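Okay, a long one about gloves, because I finally finished hemming my friend's opera pair and I have a lot of feelings (get comfortable).

I grew up thinking long gloves were a costume thing, something you put on for a school play and then lost one of. Then in March I tried on a pair from the Gresa shop, cream kidskin, all the way past the elbow, and I stood in that little fitting room for far too long just bending my wrists.

What got me was the opening at the wrist. On a proper opera glove there's a little buttoned slit on the inside called a mousquetaire, and you slip your hand out through it to eat dinner and tuck the empty fingers back under. You keep the whole sleeve on! I had seen it in old movies a hundred times and never understood what they were doing.

The pair was 299 dollars. I did not buy them. I thought about them the whole bus ride home, though, and again while I was brushing my teeth.

So I wrote to Ionuț Moldovan, who cuts gloves for Cametti and is very patient with people like me, and asked if a beginner could make a pair in fabric. He wrote back the kindest, longest message. Use something with stretch across the hand, he said, and very little stretch down the arm, or they'll slide to your wrists before the first dance.

He was right, and I know he was right because I ignored him the first time. My first pair was a slinky satin from Metwally that I fell in love with on the bolt. Gorgeous color, like weak tea. They were down around my wrists by the time I'd walked to the kitchen.

Second try was a matte jersey from Zetach, much less exciting to look at, and so much better to wear. I cut the thumbs three times. Thumbs are their own little world and I'd like to apologize to every glovemaker I ever took for granted.

The buttons are tiny pearly ones, 3 on each wrist, with thread loops in place of buttonholes. The loops took me an entire Friday evening and most of a pot of coffee, and I'd still do them over if I had more time before the wedding.

She's wearing them with a very plain sleeveless dress, no necklace, hair up. I love that. Long gloves do so much talking that I think the rest can stay quiet, but if you want the gloves and the necklace and the big earrings too, please send me a photo, I will be thrilled for you.

Almost 42 inches of hand-rolled hem between the pair, counting the parts I unpicked. My fingertips are sore and I'm already thinking about a pair in dark green for myself. 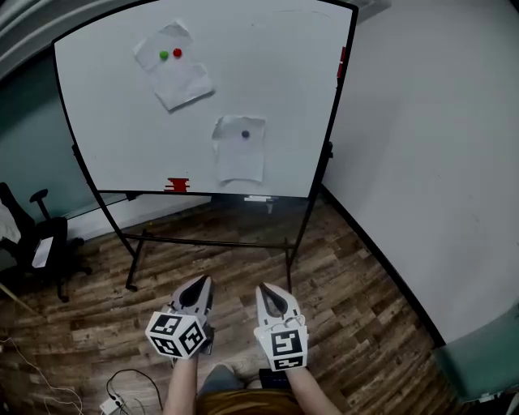
Whiteboard in the corner, with a green ball, a red one and a dark blue one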